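She has been making pickles in the same narrow kitchen in Stormont for 40 years, and she had the kettle on before I'd got my coat off. I had meant to stay an hour. We talked until four, mostly about cucumbers, and a good deal about her mother, who learned the trade in Drurkow and never wrote a word of it down.

"She'd say salt it till it tastes like the sea," she told me, laughing. "Well, I'd never seen the sea!"
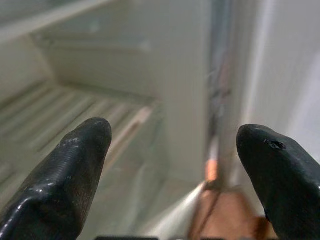
Her first batches were too soft, and she gave them away anyway (to people who were very kind about it). These days she lets each crock sit on the counter for a week or so, tasting as she goes, and then it's time for the cold. "An open refrigerator makes my husband nervous," she said, "but I like to stand there and think about what goes where."

Last August she filled 135 jars, and she kept just 2 for herself. "The rest go to whoever knocks," she said, and sent me home with dill.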